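Budget sanity check: hand-held grippers vs. a second arm
Equipment & Purchasing > Small labs
8 September 2025

hkamata_t
We have money left until March and two camps in the office. Camp one wants another arm. Camp two wants hand-held grippers, the kind you carry around yourself, with marker cubes on the fingers. The quote from Noguchi is 787 a unit. Camp two says that's a bargain. Camp two also forgot shipping. What am I missing?

enddale_ops
Spares. Fingers are consumables, whatever the brochure says. We put 500 aside for them and it was gone before the invoice for the grippers had cleared.

hrnciar.a
Disagree with the whole premise. An arm is an asset. A hand-held gripper is a person with a gripper, and the person is on payroll. Put the wages in the spreadsheet and then tell me it's cheap.

hkamata_t
The spreadsheet has a wages row. It is currently blank, for morale.

fukuda_te
Arm people never put their own wages in either. Somebody stands next to that thing all day too. Ours at Arnico needed a bolted table, a fence and a meeting about the fence. The grippers go to wherever the furniture is.

hrnciar.a
Fine, but soft stuff? Cloth is where I'd expect two fingers to give up.

fukuda_te
Cushions are most of what we do. You pinch an edge and lift.

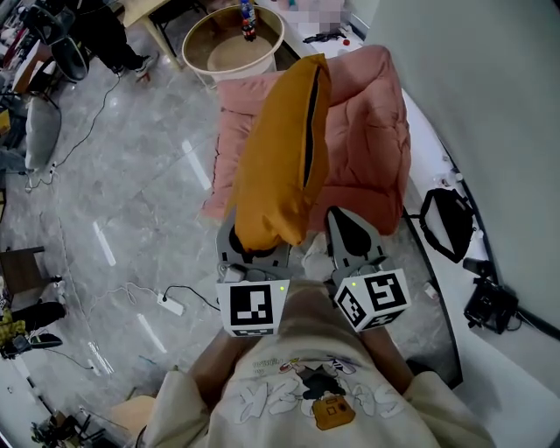

Yellow cushion, left finger doing the holding. Pink armchair behind.

Budget for cables and power strips as well. I had a line for "misc" and it is now the second biggest line.

enddale_ops
Seconding cables. Also ask whether the marker cubes are sold separately. Ours came only as a set with both fingers, 1,003 with tax, and I have never been so angry at a small cube.

hrnciar.a
I still say buy the arm. But get the cube price in writing.

hkamata_t
Asked Noguchi. They will "circle back." Going in for 2 grippers and a spares line for now, and the arm goes on next year's list, where it has lived since I got here.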